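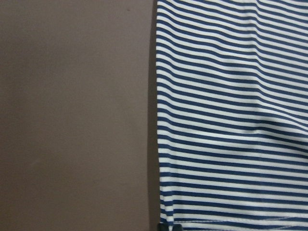

When do the new evening hours at the Kodlow clinic begin? They start on Thursday, June 13, 2024, and will run on weekdays until the end of December, when the health district decides whether to keep them.

The clinic will stay open two hours past its usual closing time. Evening visits are for registered patients who need a family doctor or a nurse. Blood draws, X-rays and vaccinations stay on the daytime schedule, and the pharmacy counter still closes at 5 p.m. Anyone picking up a prescription after an evening visit can use the pharmacy in Pomness.

The district and the staff union reached the agreement after a long dispute over pay for the extra time. Staff who work evenings will get a 40 percent supplement on their hourly rate. The union had asked for more and for a limit on how many evenings a person could be assigned. It got the limit, which is seven a month.

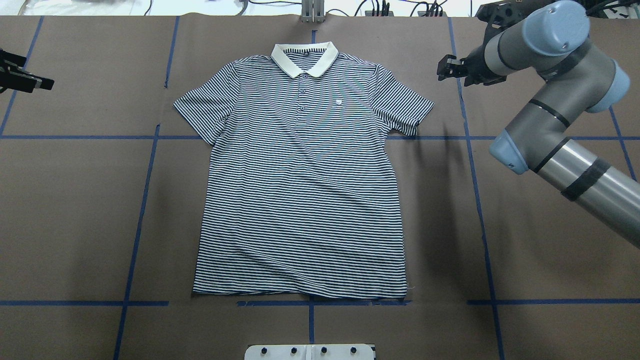 Appointments can be made by phone or at the front desk up to a week ahead. A few slots each evening are held back for same-day calls, and the phone line for those opens at noon. There is no extra charge for an evening visit. Patients who can't make it should call before 3 p.m. so the slot can go to someone else.

The district says over 465 patients were on the waiting list for a routine visit this spring. Many of them live in Morsy, which has been without a doctor of its own since its practice closed. The Morsy shuttle will make a later return trip on clinic days, leaving from the side entrance after the last appointment.

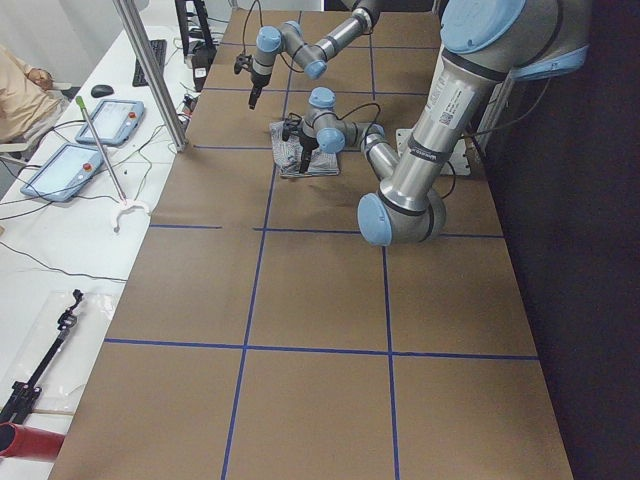

Homumitz residents are covered by a different district and can't register for evening visits yet. The two districts are still discussing how to share the cost. Urgent cases from Homumitz will be seen as before at the hospital's emergency department.

Registration forms are at the front desk. Patients already registered at Kodlow don't need to fill out a new one.

Comments

morsy_resident
Does the later shuttle stop at the school or only at the post office?

GrayHeron
Good news for people who work days. I had to take unpaid time off for a ten-minute blood pressure check.

T.L.
Wish they had included blood draws. That's what I need most and it's still mornings only.

Pomness reader
Pharmacy here closes at 8, so don't leave it too late.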